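Banddale Hand Demonstration Group
Minutes of the meeting of 6/10/25
Present: collection, training, hardware and scheduling leads. Apologies from the Vulico side.

1. Minutes of the last meeting
Accepted with one correction. The March batch was sent to Nigatu in 2 parts, not as a single upload.

2. Collection progress
The target for the breakfast table set is 600 demonstrations, of which 400 are recorded and named. Collection reported that the toaster task is slower to record than the others. Operators tend to bring the gripper in too low and then have to back out, and a backed-out approach has been kept in some sessions and thrown away in others. Agreed that it is kept if the fingers touch nothing on the way out.

There was a long discussion of how much to change the table between recordings. Training wants the objects moved every time. Collection said that moving everything doubles the time for a session. Agreed to move the main object every time and the rest once per block.
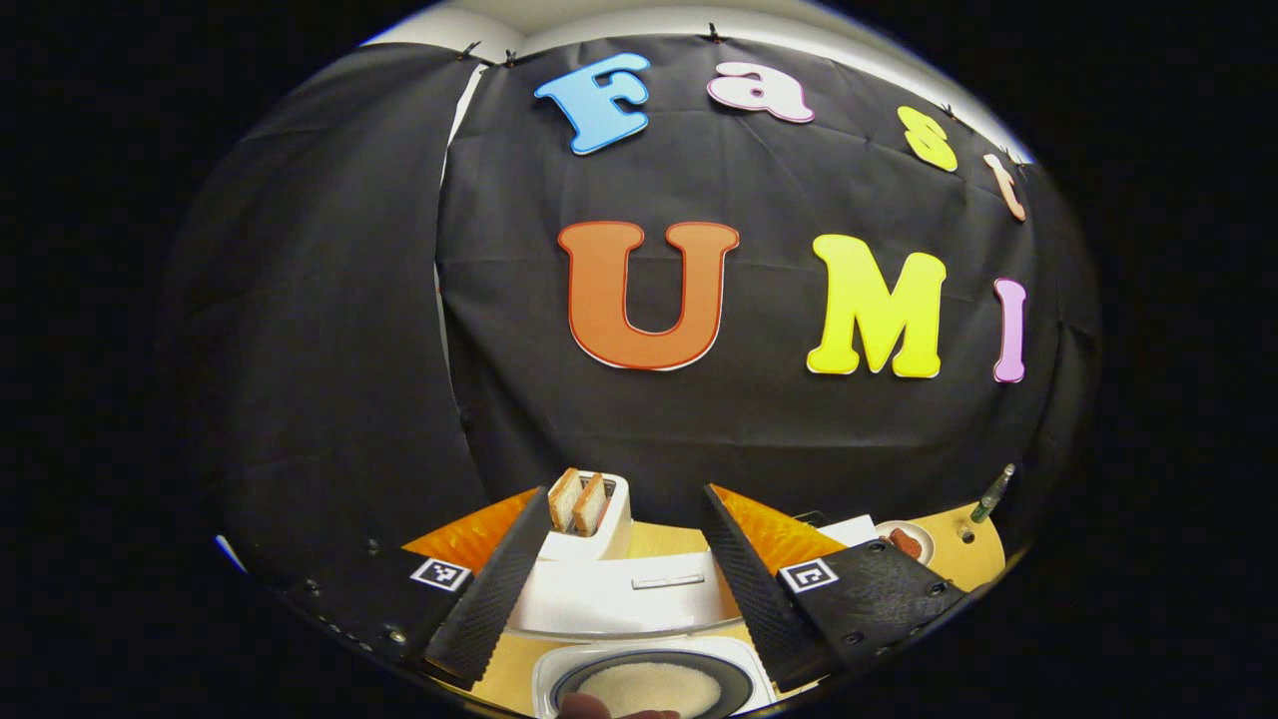
Toaster task, view from the hand-held gripper. Sugar bowl in front, plate and bottle to the right.

Hardware asked that both finger markers stay in view at the start of each recording, as the gripper opening is read from them. Operators are to open and close the fingers once before they begin. The guide will be changed to say so.

Training asked whether hands near the table are a problem. Fingertips at the edge of the view are acceptable. A hand that moves an object during the recording is not, and the recording should be marked for removal.

3. Knob and handle grasps
Training has run the first policy on the arm at Rosta. Toast removal was fair and small round handles were poor. The arm closes too early and pushes the handle away. Training believes the demonstrations differ too much from one operator to the next at the moment of closing.

Collection agreed that people have different habits. Some close as soon as the pads are level with the knob, and others go down further first. 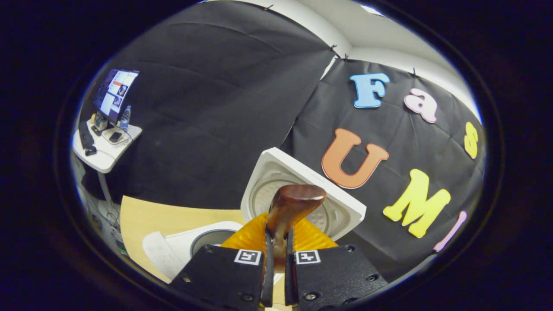
It was agreed that for knobs the operator should bring the pads down on both sides, stop for a moment, close, and stop again before lifting. Training would like the stops short, since long ones teach the arm to wait. Collection will record 30 new knob demonstrations this way and training will compare them with the old ones before any more are made.

A proposal to record the knob task by remote control of the arm was discussed. The case for it is that the motion would be one the arm can make. The case against is speed, and the remote setup at Rosta is shared with another group until the end of the month. Left open until the comparison is done.

4. File naming
Still uneven. Task name first, then operator number, then block. No spaces. Files that do not follow this will be returned to the operator and not fixed by training.

5. Vulico request
Vulico has asked for a sample of the raw recordings along with the processed ones. No objection. Scheduling to confirm what format they can open.

6. Any other business
Finger pads on the second gripper are worn and will be changed before the next block. Old pads to be kept and labeled.
Wide view calibration to be repeated after the pad change.

Actions
Collection: 30 knob demonstrations with stops; mark toaster recordings under the new rule.
Training: comparison run at Rosta; report to the group.
Hardware: pads, calibration, line in the guide on opening and closing.
Scheduling: reply to Vulico; ask Rosta for remote control time.

Next meeting when the comparison is ready.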